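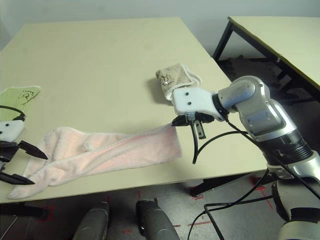

How Do You Teach a Robot to Fold a Towel?

Home | Topics | Machines | Animals | Space | Ask Us | For Teachers

You probably learned to fold a towel by watching someone do it. Then you tried it yourself, and somebody may have helped by moving your hands. Many robots learn in a similar way. A person shows the robot the job again and again, and a computer looks for the pattern.

At Jevach, a workshop where robots practice housework, the lessons are mostly about cloth. Small towels get spread out, picked up and folded. A pink towel lying partly flat and partly bunched up may not look like a hard problem, but it is one of the harder things you can give to a machine.

Why is cloth so hard?

A wooden block keeps its shape. If a robot knows where one side of the block is, it can work out where the other sides are. Cloth bends everywhere. A corner can be hiding under a fold, and every time you drop a towel it lands in a new shape. The robot can't learn one set of moves and repeat it forever.

Two ways to show a robot

The first way is by hand. The teacher takes hold of the robot's arm and moves it through the job. The robot's joints let themselves be pushed, and a computer writes down the angle of each joint as it goes.

The second way is by remote control. The teacher holds a pair of handles, or wears special gloves, and the robot's arms copy what the teacher's arms do. The word for this is teleoperation. "Tele" means "far," but the teacher can be standing in the same room.

Each complete try, from start to finish, is called a demonstration. The project at Jevach is named Feltidetti, and its first set had 639 demonstrations. By May it had 912.

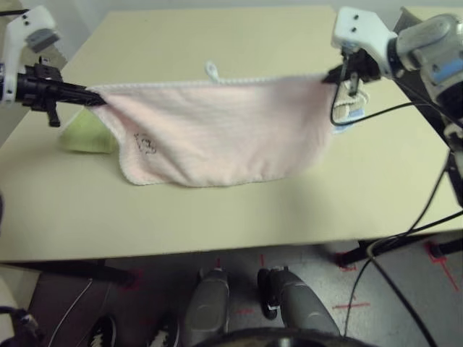
Two arms have to work as a team when the job is cloth. If you hold a towel by one corner, it hangs down in a long, twisted shape and the other corners are hard to find. Hold it by two corners and you can see what you have. With a gripper on each upper corner, the pink towel opens out sideways and sags only a little in the middle, while its lower edge rests on the table. From there a teacher can lay it down and start folding. The distance between the arms matters too. Too close together and the cloth droops, too far apart and it may slip out of the fingers.

The computer saves what the robot's cameras see along with how its arms move. Later it studies all the demonstrations and practices guessing the next move. When its guesses are good enough, the robot gets to try without a teacher.

What about mistakes?

A teacher may miss a corner and have to go back for it. Some of those tries are kept on purpose, so the robot can learn how to fix a problem.

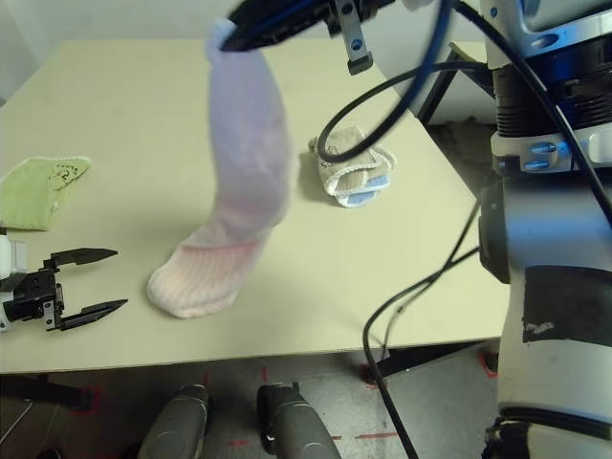

Jarnen wrote to us to ask whether the robot would get mixed up if two teachers folded in different ways. It can. If one teacher always folds left over right and another folds right over left, the robot may start one way and switch in the middle. Teachers often agree on a method before they begin, or they record over 200 tries of each kind so the computer can tell them apart.

Try it yourself

You need a small towel and a friend. Put the towel on a table in a heap. Your friend is the robot and can use only a thumb and one finger on each hand. You are the teacher, and you may guide your friend's wrists but not touch the towel. Fold it in half, then in half again. Drop it in a heap and do it a second time. Did you move the same way?

Words to know

Gripper: the part of a robot arm that holds things.
Demonstration: one complete try at a job, done by a teacher and saved by a computer.
Teleoperation: moving a robot by remote control.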